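Print this page
E-mail this to a friend

April
Posted by the author, 11.40pm

Back from Skernimow and my feet are still humming. I told myself I'd write this on the train but I spent the whole train asleep against the window with my mouth open, so you're getting it now, in bed, with toast.

So. The walk. For those who haven't been following along (hello, welcome, there isn't much to catch up on), I've been doing the old drovers' path from Hornville to the coast in bits, whenever I can get a day off and the forecast isn't completely hopeless. I've been at it since last summer. It is not a long path by proper walkers' standards and there are people who do the whole lot in a long weekend with a tent on their backs. I'm not one of them. I like a bath at the end of it and I like my own pillow, so every stretch means getting a bus out, walking until I reach another bus, and coming home again. This was stretch seven and it was the one I'd been dreading, because it goes over Irimden.

Irimden is 900 metres, which I know will make some of you laugh. But I grew up somewhere so flat that the railway bridge counted as a view, and 900 metres to me is a mountain. I'd been looking at it on the map for weeks. The lines get closer and closer together and then they sort of merge into one brown smudge, and the path goes straight through the smudge.

I was up at five. Porridge, which I hate, but everybody says porridge. Two flasks, one tea and one soup, and then a long argument with myself about the big coat, which I lost, so I carried the big coat all day and wore it for twenty minutes. The first bus to Hornville was nearly empty and the heating was stuck on full, and by the time I got off I was already pink. I had a look in the bakery there (you know I always do) and they had the cheese and onion things, so I bought two for the top and ate one before I'd got past the church.

The bottom bit is lovely. I'd forgotten that from the book, or the book doesn't say it. You go along by the river for a good while with alders on one side and sheep on the other, and there were lambs, proper tiny ones, all knees. One of them followed me along the fence shouting until its mother came and told it off. There was a heron too, standing in the shallows looking like an umbrella somebody had left behind. I stood and watched it for ages and it did absolutely nothing, and then I felt I ought to get on.

After the footbridge it starts going up and it doesn't stop. The first part is through a wood, quite steep, all roots, and I was going well there and feeling smug. Then you come out of the trees and there's the hill, all of it, and it looks exactly as far away as it did from the bus. I said a word. I had a cup of tea at the gate and gave myself a talking to.

What worked was picking things. I'd pick a rock, or a bit of wall, and say right, I'm going as far as that, and then I'd stand there puffing and pick another one. There's a long zigzag section where somebody has put in stone steps and whoever did it must have had legs like a giraffe. I was using my hands by the end. A couple came down past me with a spaniel and said "nearly there!" in that cheerful way, and reader, I was not nearly there. I was another hour and ten minutes. I thought about that couple quite a lot.

But oh, the top! The cloud had been sitting on it all morning and it just lifted off like a lid when I was on the last slope. You could see right back down to Hornville, and the other way there was the sea, the actual sea, which I've been walking towards since last summer and hadn't once laid eyes on. I had a bit of a cry, if I'm being truthful. Then I ate the other cheese and onion thing with my back against the cairn, out of the wind, and it was the best thing I have ever eaten. The soup was only all right. I'd put too much pepper in.

There was a man up there with a very big map who told me that from the top on a good day you can see 400 different farms, and I didn't like to ask who'd checked.

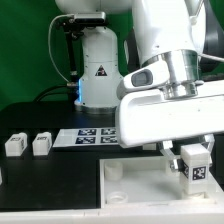
White arm, white block, white tray.

Coming down the Skernimow side was harder on the knees than I'd bargained for. It's loose and gravelly at the top and then it turns into bog, the sort that looks like grass until you're in it. I went in over the left boot almost straight away and then spent half an hour tiptoeing round every puddle to protect the right one, and then went in with the right one too. After that I stopped caring and just splashed through it all, and I have to say it was much quicker.

I also took a wrong turning at the sheepfold. The book says "bear left at the fold", and what it doesn't tell you is that there are two of them. I bore left at the first one and went merrily along for a good way before the path turned into a stream and then into nothing. I had to come all the way back up. I was quite cross by then and my socks were making a noise. If you're doing this stretch, it's the second one, the one with the rowan growing out of the corner!

Skernimow itself is a funny little place. I'd pictured a fishing village with bunting and it's more a row of houses, a chapel and a pub with a very serious sign about dogs. I had an hour until the bus so I went in with my boots off, carrying them, and the woman behind the bar looked at my feet and pointed at the stove without a word. I love her. I had a half of cider and a bowl of chips and sat there steaming. There was a darts match going on in the back room and they were all being terribly quiet and polite about it, and every so often there'd be a groan, like somebody had died.

My step counter packed in somewhere on the zigzags, by the way. It says I did 3,735 steps today. I did 3,735 steps before I'd finished being smug about the wood. I've had it two years and I think the bog has finished it off. I'm going to put it in the airing cupboard overnight in case it only needs drying out, but I don't hold out much hope. The boots are in there as well, stuffed with newspaper, and the whole landing smells of peat.

Damage report, then. One blister on the left heel, a big one. One bruise on the shin from a stile that was further away than it looked. Nose slightly burnt, after all that fuss about the coat. I've lost a glove, one of the green ones, and I think it must be at the cairn, so if anybody's going up Irimden and sees it, do give it a wave.

Next stretch is Skernimow to Sisay and it's flat nearly all the way, along the top of the beach, and then there's only one more after that and I'll be done. I'm not sure how I feel about it. I've got used to having it there to look forward to. I keep the map on the kitchen wall and I've just been down in my dressing gown to draw in today's bit with the red pen, over the brown smudge and down the other side, and I included the wrong turning because I walked it and I want the credit.

The buses to Sisay don't start running properly until May, so there'll be a gap. I need to get some new laces before then, and find out whether the tearoom on the front is still going, and do something about my knees. The toast has gone cold. I'm going to eat it anyway and then put the light out.

E-mail this to a friend
Print this page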